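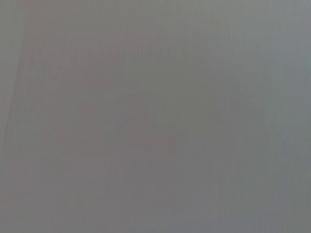 Photo: D. Bandara, workshop notebook

Aug 15, 2021

Grey limewash for the Akurby stairwell, third mix. I write this partly for Zlatko, who takes over the wall when I am away.

Base is the Storkell putty again, 900 g, with 300 g water and 14 g of black pigment. The second mix had more pigment and dried too blue for my taste, also the client said it looked like a garage. For this one I wetted the pigment the evening before and passed it two times through the fine sieve. No lumps left in the sieve, only a few hairs from the brush.

What we look for is a matt, quiet grey, where the tone moves a little from one place to another and has no hard borders. Soft zones are fine. Lap marks are not fine, and on sample board B I still have two of them near the bottom. I think I stopped too long to answer the telephone.

Board A: one coat, chalks on the hand.
Board B: two coats, better, lap marks as said.
Board C: two coats plus casein, nearly no chalking, but darker than B. Keep it away from the window until it is compared.

Zlatko Radulović asked if we can use the Trullell primer under it. I would say no for the old plaster and yes for the new patch beside the door. We should try the patch first - it is small and can be scraped off again.

Total wall to cover is 169 square metres, so the putty in the store will not be enough. Berisha has it, but the delivery is slow and I must order before the scaffold comes.

To do: wash the big brush, label board C properly, ask the client about the skirting colour.

D. Bandara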